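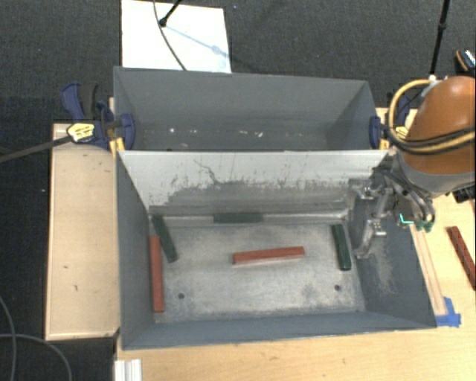

Teleop demos, bin to bin: how many before you quit?

prumley_pete
Moving bar-shaped blocks from the front bin to the back one by remote control. 45 demos in and my wrist has opinions. The policy trained on them goes straight for whatever lies flat in the middle and treats the ones along the walls as decor. More demos, or different ones?

flerncombe
More. Come back at 1000.

oddsock7
Please don't come back at 1000. Start 29 of them with a block against a wall and see what changes. You're probably feeding it the easy grabs.

prumley_pete
I feel seen. I do take the middle one first. It's right there.

flerncombe
Variety is nice but volume fixes it. Ours got good after more than a month of boring ones.

oddsock7
Yours got good at boring ones.

halilović_bot
Can you push the arm by hand instead? I find wall grabs much easier that way, you feel the finger touch the side.

prumley_pete
Tried it. My arm ends up in the camera view and now I'm part of the training set.

oddsock7
Stand behind it.

prumley_pete
Behind it is a wall. Fine, 29 wall starts tonight. Reds first, they're easier on my eyes.

flerncombe
See you at 1000.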